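Cloudy film on polypropylene tumblers after dishwasher

Asked by Elie Daher in Kitchen & Cleaning

My clear plastic tumblers come out of the dishwasher with a white haze. Water hardness here is high. Softener salt is full. Glassware is fine. Is this scale or damage to the plastic?

2 answers

golitz40 (accepted)
Wipe one with white vinegar and wait 5 minutes. If the haze clears, it is calcium scale. Raise the softener setting one step and retest after a week. If it stays, the surface is etched and won't recover. Run plastics on the top rack, heated dry off.
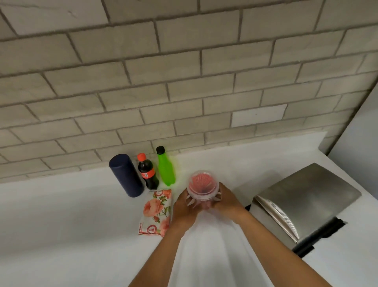

Check the rinse aid dose as well. Mine was set too low from April until I read the manual.

ghauri_7
Same problem here, I just hand wash them now. Takes around 5 minutes.

Comment from Elie Daher: Vinegar cleared it. Softener was on the lowest setting.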